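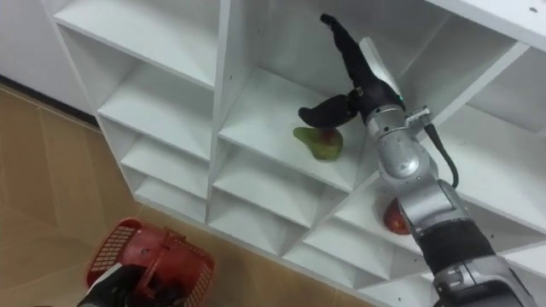

Shop floor group, notes of the August meeting, held in the back room at Karaki, 4 pm. Hsin-yi Huang in the chair, Giuliana Llanos taking notes. The first item was the fruit and veg display and the white shelving. Hsin-yi said the shelving had been discussed by email and she wanted it settled before the autumn stock came in. The members who work the morning shift feel the slanted pockets in the lower rows are a poor home for soft fruit, and that pears and anything else that bruises should go on a flat floor, as with the green one lying on its side in the upper cubby. The red plastic basket is to be the standard one for picking and restocking, and the older wire ones will go to the store room.

Present: Hsin-yi Huang (chair), Giuliana Llanos (notes), four members from the morning shift, three from the afternoon shift. Apologies had been received from the Vemine branch.

1. Notes of the last meeting

Agreed as correct with one change. Under "Deliveries", the Ondton order should read 16 trays and not 25.

2. Shelving and display

Following on from the opening discussion, the group went through what should go where. It was agreed that:

The upper cubbies with flat floors are for pears, peaches, plums and ripe avocados, in one layer only. No stacking, even when a delivery is large.

The V-shaped pockets are for things that can rest against each other without harm. Onions, lemons, potatoes and hard squash were mentioned. Giuliana asked about apples. The morning shift thought most apples would be all right in the pockets but early ones would not. Left to the person stocking.

The X-shaped pockets are awkward to reach into and small items drop to the point at the bottom. Garlic and ginger have been found there weeks after they should have been cleared. These pockets will be used for bottles and wrapped goods for a trial period, and looked at again at the next meeting.

There was a longer discussion about the stepped shelves at the side. The afternoon shift would like them kept for reduced items, so that customers know where to look. The morning shift would like them for herbs. Hsin-yi suggested reduced items on the lower ledges and herbs higher up. This was tried on paper and seemed to fit. Agreed for now.

Price labels keep falling off the white panels. The tape used at present leaves a mark that has to be scrubbed. Giuliana has been sent a box of clip-on label holders by Duradholm and will try them on one row first. If they stay on for a full week she will order 1000 labels to go with them, the smallest quantity they sell.

3. Cleaning

The shelving shows every mark. At present it is wiped when somebody notices. The corners where the dividers meet are the worst, as juice runs down into them and dries. It was agreed that each shift will do a quick wipe of the flat floors before handing over, and that the pockets will be emptied and washed properly once a week, a few rows at a time. Warm water and washing-up liquid, no scourers. One member said the spray bought last time left a smell that got into the bread. The rest of the bottle is to be used on the outside step only.

The red basket also needs rinsing at the end of the day. It had been put away with a squashed plum in it.

Action: Giuliana to put up a cleaning sheet by the sink.

4. Stock and waste

Hsin-yi gave the figures for fruit thrown away. Pears were the highest, some 25 in the last period, mostly bruised on one side or gone soft at the neck. Tomatoes came next. Bananas were better than before.

The group thought part of the trouble was that pears are put out all at once. It was agreed to put out no more than 16 at a time and keep the others in the cool store, and to turn over anything left from the day before to check the underside. Fruit should be lifted from beneath and not by the stalk. Anything with a soft patch goes straight to the reduced shelf or, if it is past that, in the crumble box for the kitchen.

A member asked whether a red blush on a green pear means it is ready. Hsin-yi said it does not, on the kinds we buy, and that pressing very gently near the stalk is the better test. She will write this on the stock card.

The kitchen has asked for more notice of what is coming in the crumble box. Agreed to ring through by 2 pm.

5. Deliveries

The Ondton van has been arriving before anyone is at the door. Trays have been left on the step twice. Hsin-yi has spoken to them and they will wait for an answer to the bell. Vemine would like to share the root vegetable order to bring the cost down. The group was in favour but wanted to know who would split the sacks and where. Hsin-yi to ask.

Action: Hsin-yi to reply to Vemine before the next order goes in.

6. Store room

The wire baskets will take up the shelf by the window. Two of them have broken handles and can be thrown out. The folding table needs a new foot. There are still boxes of old paper bags from before the logo changed, and it was agreed to use them up for loose mushrooms, with the printed side turned in if people mind. No one present minded.

The light in the store room has been flickering again. Giuliana has reported it.

7. Any other business

The afternoon shift asked for a second step stool so that shorter members can reach the top cubbies without borrowing the one from the till. Agreed, up to the usual limit for small purchases.

A customer has asked for quinces. Hsin-yi will see if Ondton can get a single tray later in the season.

The till roll cupboard key is missing. Please check coat pockets.

8. Next meeting

Same room, 4 pm, date to be sent round. The X-shaped pockets, the label holders and the reply from Vemine to be on the list. Anyone wanting to add an item should let Giuliana know beforehand.

The meeting closed at 5.25 pm.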